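Home | News | Reviews | Events | Subscribe | Contact

Filed under: Automation, Small Business, Hot Drinks

Watard opens orders for its two-arm table kit

Small companies that want to try robot handling at a bench can now order the table kit from Watard, which was offered until this month only to a closed group of customers. The firm opened its order book on Monday and says the first kits will leave its workshop in Canport before the end of April.

The kit comes as one package. It has two arms, two grippers, a camera for each wrist, the mounting frame and the software for recording and replaying a task. The buyer supplies the table and the things to be handled. Watard also sells a setup service, where a technician comes to the site, installs the arms and stays until the first task is running. The service is charged separately, and it can be booked later if the customer first wishes to try alone.

The arms are sold only in pairs. Watard says that most of the requests it received in the closed period were for work where one hand holds and the other hand moves, and that a single arm kit would disappoint these customers. Some of them do not agree. A café supplier told us it would gladly buy one arm now and a second arm next year, if the price permitted.

For its demonstration task the company has chosen something from the tea room: paper packets, a mug, a stirrer and clear plastic tubs. It is a modest choice but a sensible one. Small paper packets are light, they bend, and they lie very flat on the table, so a gripper that comes down a little too high will close on air. One that comes too low will press on the wood. Watard says a task of this kind shows the quality of a gripper sooner than lifting a heavy block, and we agree with this.

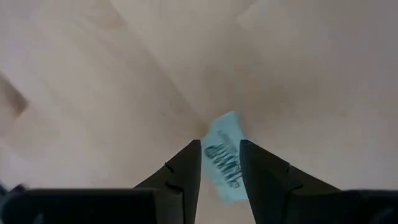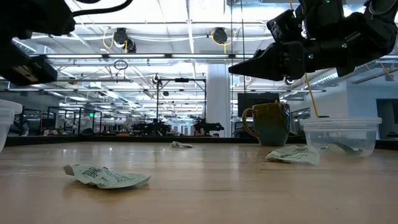
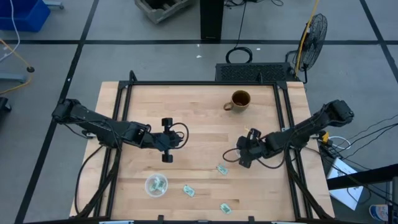 Packet handling with the Watard kit: the view from the wrist (first), the table from the side (second) and both arms over the bench (third).

The wrist camera is the part that will interest many readers. It looks along the fingers, so the software receives a close view of the item in the last moments before the grip. The focus at this distance is soft, and fine print on a packet can't be read from it. For finding the position of an item this may be enough. For sorting by label it is not, and a buyer with such a need should plan for a second camera above the table. Watard lists one as an extra.

The fingers themselves are narrow and can be changed by the user. Four shapes are in the catalogue at the moment. A softer type, made together with the rubber firm Hoekstra, is promised for the winter — the company would not give a price for it.

Teaching a new task is done by recording. The operator guides the arms through the movement several times, marks the good attempts in the software and lets the system work on them. According to Watard a simple pick and place can be prepared in one afternoon. We would advise a new customer to allow more time than this, especially where the items are crumpled or partly transparent, and to keep the light in the room the same from day to day.

Attention should also be given to the cables. The arms need room for them to swing, and the manual asks for a clear space on both sides of the table. In a small kitchen or a crowded back room this may decide whether the kit is practical at all. The manual has a good drawing of the space required, and it is free to download before purchase.

Competition in this part of the market has grown. Plomano sells a similar pair of arms with a longer guarantee but without the setup service, and its software is licensed by the year. Watard includes the software in the purchase price, with updates for three years. After that a customer may continue with the version installed or pay for new ones.

Orders are taken through the Watard website or by telephone, weekdays until four o'clock. A loan kit is available to schools and colleges, for a period of three weeks, and the waiting list for it is already open. Delivery outside the Canport region is possible, with the freight quoted at the time of order.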